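Workshop notebook – 05/10/2019

Continuing from the last entry. The question is still what we do with the Okura print series for the autumn show, after the letters that came to the gallery and to us. I write this mainly to put my own thoughts in order, but the others in the workshop should read it before we meet with Clovedgate again.

State of things

The series is six prints. Five of them had no complaint. All the letters are against number four, the one with the kneeling figure and the torn prayer cloth. Clovedgate has received 94 letters, and 40 of these have exactly the same text, only the signature is different. I sorted them on the long bench yesterday evening. I do not say that the 40 should be thrown away, a person who signs a ready letter can still be offended. But I want us to say both numbers when we talk about it, because the newspaper only wrote the bigger one.

From the remaining ones I took notes. Several writers have not seen the print and say so openly. Two saw it at the January preview and describe it correctly, with more attention than the reviewer gave it. One of these two is the best letter in the whole pile. The writer does not ask for the print to be taken down. She asks why the title is needed, as the picture is already clear without it. I had no good answer for her and I still have none.

What Clovedgate offers

Their proposal arrived in the morning by email. Three possibilities:

Number four is hung in the small back room, with a notice at the door.
Number four is not hung, but stays in the catalogue.
The whole series is moved to next year, "when the climate is calmer".

I am against the third. The climate was not calmer last year either, and we would be teaching everybody that enough letters can move a date. The second is strange to me, since a catalogue goes home with people and a wall does not. The first I could live with, if the notice is written by us. Their draft notice uses the word "offensive" as if it was a fact about the paper and the ink. I would write "some visitors have objected to this work" and stop there.

Okura should decide, of course. I have sent the three points without my opinion and will wait for a reply before I send it. 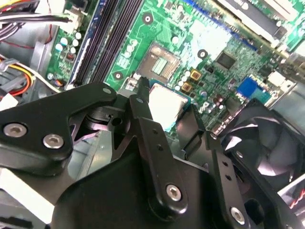 Printing

Second edition of numbers one to three is finished and drying in the racks. The black on number two is better than in the first edition. I used less oil and let the ink rest overnight. Number three has a faint grey line near the left margin in the last few sheets, I think from the blanket and not from the plate. Blanket changed. To be checked with a fresh proof before anything is signed.

Number four I have not printed again. I want to be honest in this notebook that I moved it to the end of the list without asking anyone. It was not a technical reason. I noticed it only when I wrote the list on the wall, and I did not like it. It goes back to its normal place, after number three.

Paper: one full pack of the heavy stock left, and the part pack with the soft corners, which is good for proofs only.

The Gill fund

The application to the Gill fund asks for 2000 dollars for framing and transport. There is a new paragraph on page two of the form, it was not there the last time. It says that supported work should "not bring the fund into public disagreement". I read it several times with the dictionary. As I understand it, this can mean anything. We should ask them in writing what it covers before we sign. If they answer that it does not cover religious subjects, good, we keep the letter. If they do not answer, I would prefer to pay the framing ourselves in two parts and use the old frames from the Flendel show – they are the right size for all except number six.

I know money is short and that I am the one who always says this kind of thing.

To do

Ask Gill about the paragraph.
Measure the Flendel frames again, the glass also.
Own draft of the door notice, short, no adjectives.
Reply to the woman who wrote about the title, even if the reply is only that we are thinking about it.
Proof of number three with new blanket, then number four.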